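Caltine twin-arm sorting cell: inspection checklist with comments
Site: Kaltitz, bench line. Interval: monthly, or every 1,000 cycles if reached first.
Last completed: July. Cell isolated for items 1 to 3, reduced speed for items 4 to 6.

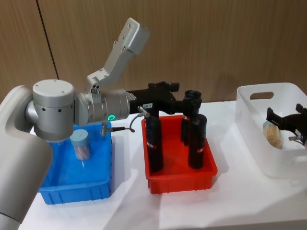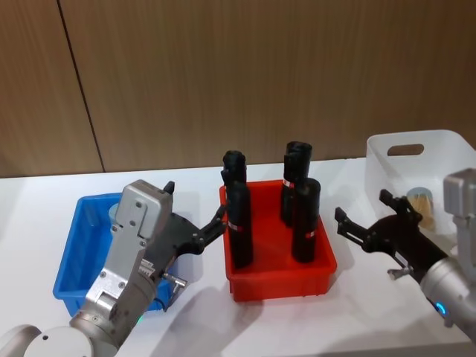
Red tote in the middle, blue to the left of it. 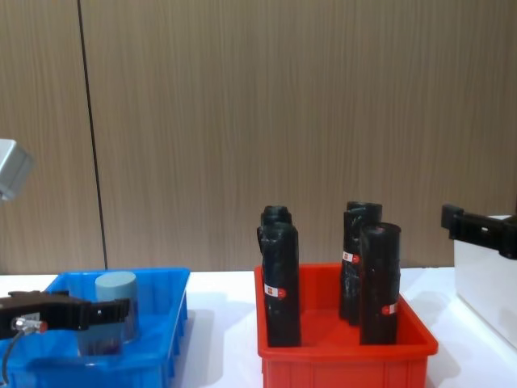
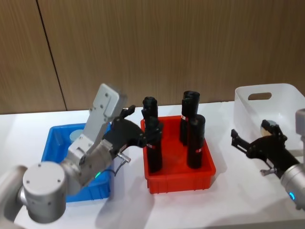 Item 1. Gripper cabling and connectors. PASS WITH COMMENT. Check that each connector is fully home, that the locking collar does not turn under finger pressure and that the cable has slack at full wrist rotation. The connector sits on the side of the gripper body, and on the left arm the cable hangs down from it in a loop over the blue tote, so work the arm through its lowest pick pose and look for contact with the rim. Light scuffing found on the sleeve 126 mm from the connector. No conductor exposed. Re-inspect next month, replace if the mark has grown. Do not tape it.

Item 2. Gripper fingers. PASS. Fixings torqued to the Nakamura sheet, paint marks renewed. Finger play below the limit on both sides. Wipe jaws with a dry cloth only. The solvent wipes in the bench drawer leave a film and should go back to stores.

Item 3. Wrist bracket screws. FAIL, corrected. Left arm, 2 screws below torque. Removed, cleaned, refitted with medium threadlock, witness marks applied. Right arm all correct.

Item 4. Status lights. PASS. Each wrist light must be lit and steady once the arm is enabled. Compare with the controller page, as the light shows arm state only and says nothing about the gripper.

Item 5. Tote position. PASS WITH COMMENT. Blue left, red centre, white right. Red tote found 6 mm off its datum and moved back. The black cylinders stand upright in it and the fingers come in close to the tote walls, so an offset here shows up as a rim strike before it shows up as a missed pick. Corner stops have been requested from Sosemton. Until they are fitted, check position at every shift start.

Item 6. Emergency stop and restart. PASS. Both buttons tested from reduced speed. Arms held position, no drop at the wrist. Restart requires reset at the panel.

Carried forward: cable sleeve (item 1), corner stops (item 5).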